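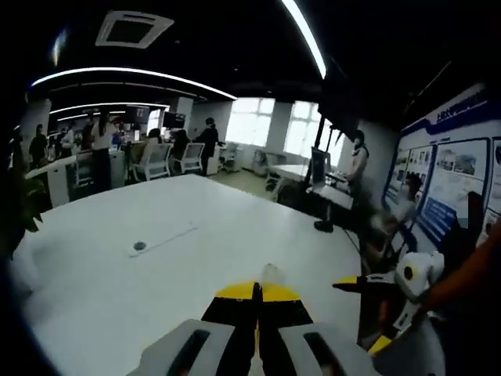
By Agathe Collet
Posted in Days Out, March

I have wanted to see inside the Linonley paper mill ever since I bought one of their sketchbooks at a train station gift shop and filled it in a single vacation. So when the spring open day came up, I talked my friend Bastien Langlois into driving, packed two sandwiches each, and off we went at 7 a.m. with the heater on full blast.

The mill is in Illon, at the bottom of a valley so narrow that the road, the river and the railroad all seem to be fighting over the same strip of ground. Parking is in a field across the bridge. Wear boots! I had sneakers on and regretted it before we even got to the gate.

Entry is 8 euros and you get a paper ticket made on the premises, with a little fern pressed into it. I am keeping mine. They take visitors around in small groups and we were on the second tour of the morning, led by a woman from the finishing room who had a terrific loud voice and needed every bit of it.

First stop was the rag loft. Linonley still makes part of its range from cotton, and the offcuts arrive in bales from shirt makers, mostly white but with the odd stripe or pale blue. You get to put your hands in. It's softer than you'd think, and it smells like an ironing board. From there the cotton goes down a chute to the beater, a big oval tub with a roller that chews everything up in water until it looks like thin oatmeal. We stood next to it for a good ten minutes and I could have stayed for an hour. Bastien wanted to know whether they ever find buttons. They do, and there's a jar of them on the windowsill, going back decades.

Then the vat room, the part everybody comes for. Two people work at each vat, one dipping the mold and one turning the wet sheets out onto felt, and they barely look at each other while they do it. Dip, shake, tip, press. The shake is the hard part, apparently – a little forward and back, a little side to side, and it all has to be done before the water drains. Visitors can try it at a smaller vat by the door. My first sheet had a hole in it the size of an egg. My second was thick at one end and see-through at the other, and our guide held it up to the light and said it had "personality," which I took as a compliment. Bastien's was perfect, naturally.

Upstairs is the drying loft, with wooden shutters all down both sides and sheets hanging over ropes like laundry. The shutters get opened and closed by hand depending on the weather. It was windy that morning and the whole room rustled. I loved it up there and took far too long, and we had to run down the stairs to catch up with the group.

Lunch was in the old stable. Our sandwiches stayed in the bag, because there was onion soup, and a cheese tart from a bakery in the village called Vavano that I would drive back for on its own. Get there early, they had run out by the time we went for seconds.

In the afternoon you're free to wander. There's a small museum with pattern books and a wall of watermarks lit from behind (a heron, a bell, a very grumpy lion), and a talk about the flood that came through the ground floor and took most of a winter's stock with it. The bookbinding demonstration was packed and I only saw the backs of people's heads, so I can't tell you much about that one. The Ansari marbling table was easier to get near. They drip the ink onto a tray, comb it, and lay the paper down in one go, and the comb patterns all have names I forgot right away.

And of course the shop. I had told myself one sketchbook. I came out with two, plus a bundle of seconds for 99 cents a sheet – slightly wavy edges, totally fine for watercolor – and a card for my mother. There was a ledger-sized album bound in green cloth for 285 euros that I picked up and put down several times. Bastien bought one pencil.

A couple of practical things if you're going. The lofts are up steep stairs and there's no elevator, but the vat room and the museum are all on the level. The vat room is also loud and damp, so bring a layer you don't mind getting splashed. Cash only in the stable, cards fine in the shop. The next open day is in the fall, and they do papermaking weekends in the summer that I'm already trying to talk Bastien into.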